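Chapter 7
When the Work Changes Hands

In November, Larasati Raju moved from the packing floor at Lubis to a new job in the same company. Her old job had a rate: 1371 parcels per shift, posted on a board by the door. Her new one had no board. She was asked to fold towels and make beds using a gripper held in her hand, so that machines could later be trained on the way she did it. Her pay went up slightly. Her job title changed twice in the first 12 weeks.

Automation is often described as a machine taking over a task. In most workplaces the change is slower. Some tasks move to machines, others are split into parts, and new ones appear that were in no one's contract before. Someone has to show the machine what to do.
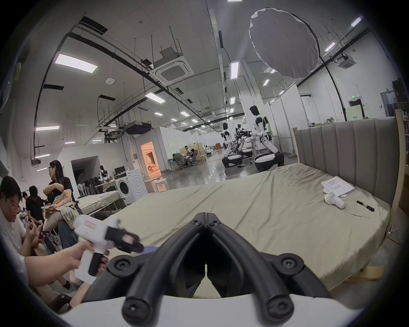
Figure 7.1 Hand-held grippers in use beside a bed, with wheeled humanoid robots across the hall.

Workers at Lubis had three main questions when the program began. Would the hours stay the same? Who would own the recordings? Would experience on the old line count toward a raise? Management answered the first in writing and left the other two for later talks. We return to those talks in Section 7.3.

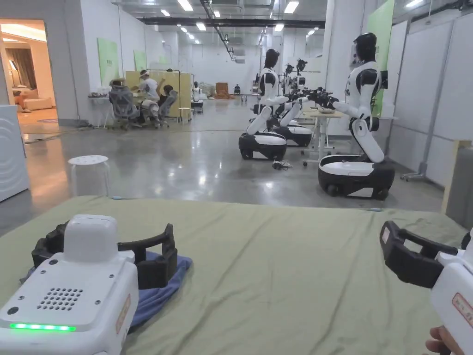
Job design is the study of how tasks are grouped into jobs. A designer looks at what a person does, how long each part takes, and who depends on the result. Tools matter as well. A gripper with a boxy housing and two curved fingers, like the one resting on the folded blue towel, does not handle cloth as a bare hand does, and a skilled folder may feel like a beginner again. Training time should be planned for this. At Lubis it was not planned until the second group of workers started.

Key terms: automation, job design, task, retraining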